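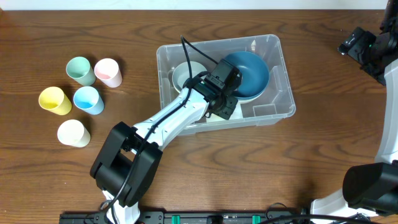

How often should I brush my cat's teeth?

Once a day is best. Three or four times a week still does some good, but plaque starts to harden within a few days, and once it has turned to tartar a brush won't shift it.

What you need

A soft cat toothbrush or a finger brush, and a tube of toothpaste made for cats. Don't use your own toothpaste. Many brands contain fluoride and foaming agents that cats shouldn't swallow, and a cat can't rinse and spit. Poultry and fish flavours tend to go down best. At the Bellcombe surgery we keep both in stock, but any pet shop will have them.

Week one: paste only

Put a smear of paste on your fingertip and let the cat lick it off. Do this at the same time each day, ideally just before the evening meal. If the cat walks away, leave it and try again tomorrow.

Week two: touching the mouth

Sit with the cat facing away from you. Rest one hand lightly on top of the head and lift the upper lip with your thumb. Rub a little paste along the outside of the teeth with a finger. Stop after a few seconds.

Week three: the brush

Let the cat lick paste from the bristles first. Then hold the brush at an angle to the gum line and use small circles, starting with the big canine teeth and working back to the cheek teeth. You only need to do the outer surfaces. Build up to 40 seconds in all, split between the two sides.

Some cats take longer. Shanti Grewal, one of our nurses, spent most of November on the first stage with her older tabby, and he now has both sides done without fuss.

When to stop and ring us

Red or bleeding gums, drooling, strong breath, dropping food or chewing on one side only are all signs of a sore mouth. Brushing will hurt, so leave it until a vet has had a look. Kittens losing their baby teeth can also be tender. Keep to paste on a finger until the adult teeth are through, usually by six or seven months.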